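So I have a sofa now. A real one, with legs and everything, after 11 weeks of sitting on the floor with my back against the wall and telling visitors it was good for my posture.

It's the Lillum in light gray, and I did go back and forth on the gray (my sister wanted me to get the mustard, and I love her, but no). I sat on 14 sofas before this one. The man at Bansal knew me by name by the end and started bringing me water.

With delivery it came to $1,618, which is more than I have ever spent on anything I can't drive. I'm at peace with it. Mostly!

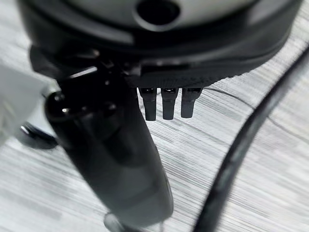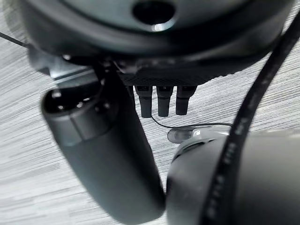
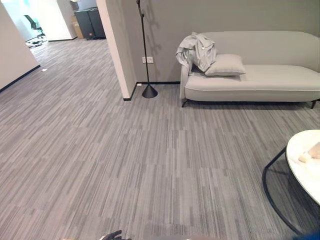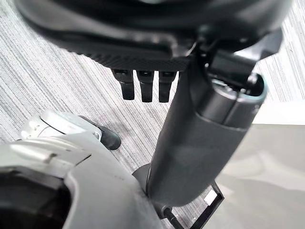
Ukstead, 17 March 2022

What sold me was the back, that low curve that comes up a little higher at one end. And the seat is one long cushion, so there's no crack in the middle to lose your keys and your crackers in. The pillow is so close to the same gray that I keep sitting on it.

And yes, there's a jacket over the arm already. I had a whole speech ready about keeping this sofa clear, and I think it lasted almost 18 hours.

The black floor lamp stays where it is for now, over by the outlet. Brijesh Singhal says it should go at the other end for reading and he's probably right, but then I'm running a cord behind the whole sofa and I don't want to look at a cord.

Next up is a rug, or maybe no rug, with the carpet being gray too. I've been eyeing a rust-colored one from Cleltetti since January. If any of you have put a rug on top of carpet and it didn't creep across the room, please tell me what you used underneath, I'm all ears.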